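4.2 Operating rules for simulated household rollouts

The checks in Section 4.1 apply before an episode is loaded. The rules below apply once the robot is in the house and the policy, or a remote operator, has control. They were drafted by Asmaa Nasr from an earlier set used on the Stuvard test suite and were revised after the February pilot. Words such as "must" and "should" carry the meanings given in Section 2. Figure 3 shows the robot at work in one of the Drukar interiors. 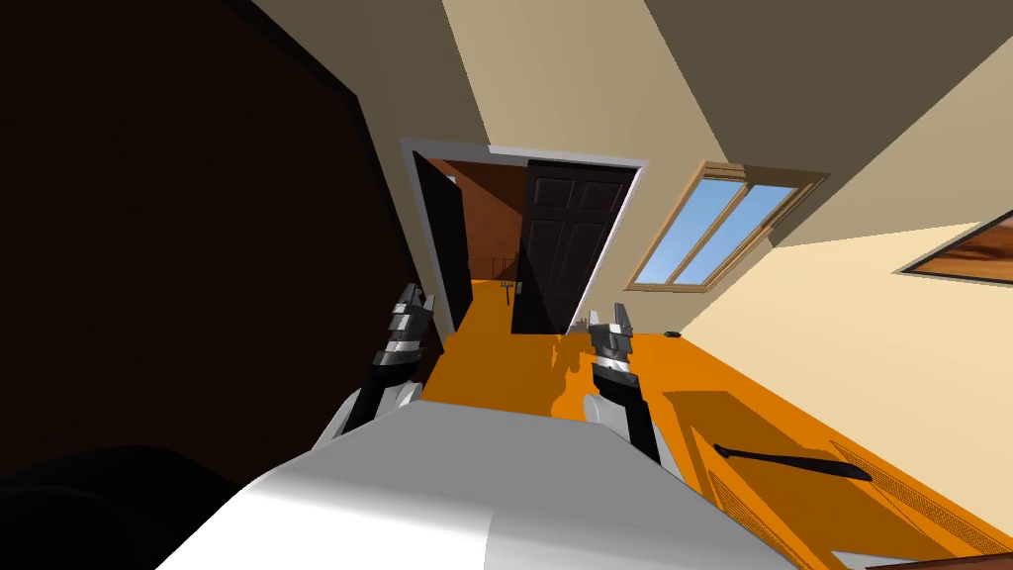
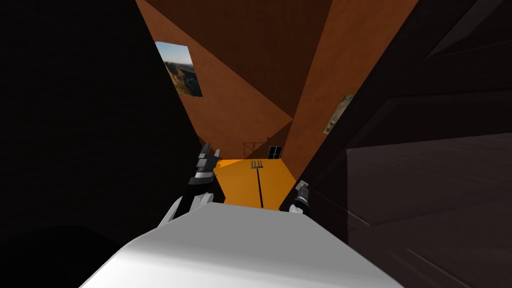
Figure 3. Two onboard views from a Drukar interior, with both grippers raised above the torso and holding nothing. First view: an open double doorway, with a long black stick-like object on the orange floor. Second view: a pitchfork standing upright on the floor.

Rule 1 (loose objects). Every object on the floor that is not part of the task must be listed in the episode header together with its pose at load time. Long, thin objects must be given a collision shape that follows their real outline. A single bounding box is not accepted for any object whose longest side is more than nine times its shortest, as the box blocks floor area that the robot could safely cross. Where the house generator drops an object in an unstable pose, the physics engine must be run until all speeds fall below the limit in Table 2 before the first action is sent. If the object has not settled after 19 seconds of simulated time, the episode is rejected and a new seed is drawn.

Rule 2 (doorways). A doorway counts as passable only if the clear width, measured between the door leaves in their current position, exceeds the width of the robot with its arms in the travel pose. The width of the wall opening must not be used. This was the most common fault in the pilot, where the planner read the opening from the floor plan and ignored leaves that stood partly across it. Door state must be logged at the start and end of each base motion.

Rule 3 (arm pose during base motion). With no object held, both grippers must be closed and kept inside the travel envelope before the base moves. The envelope is defined in the torso frame and is the same for all houses. A policy may leave the envelope while the base is moving only if the task calls for it, and the log must record the step at which it did so. Contact between an arm and the robot's own torso ends the episode.

Rule 4 (camera tilt and self-view). The pose of each onboard camera must be stored at every step, including roll. Images must not be leveled or cropped before storage. Parts of the robot that appear in an image must be left in place, and the matching mask must be saved as a separate channel. Teams that train on masked images should report results for both versions.

Rule 5 (lighting). Shadows must be enabled in all scored episodes. Exposure is fixed per house and may not be adjusted per room, even where one wall is brightly lit and the next is close to black. We considered allowing automatic exposure and decided against it for this version of the rules. The Vasiliauskas renderer and the Flistetti renderer handle it differently, and scores could not be compared across the two.

Rule 6 (stopping). A human monitor or an automatic monitor must be able to halt the episode within one control step. A halted episode is kept in the record and marked with the cause. It may not be replaced by a rerun with the same seed.

We applied the six rules to 1,189 logged episodes from the pilot. Of these, 116 broke at least one rule and were removed from the scored set. Two annotators checked the removed episodes separately, and Anqi Dong settled the cases on which they disagreed. Most of the disagreements concerned Rule 3, where the text of the pilot version did not say whether a wrist link outside the envelope counted if the fingers were inside it. The current version treats any link outside the envelope as a breach.

Rules 2 and 6 carry over to physical robots without change. Rule 1 does not, as the pose of a loose object in a real home is not known in advance and must be estimated. Section 4.3 gives the substitute procedure and the error bounds we recommend for it.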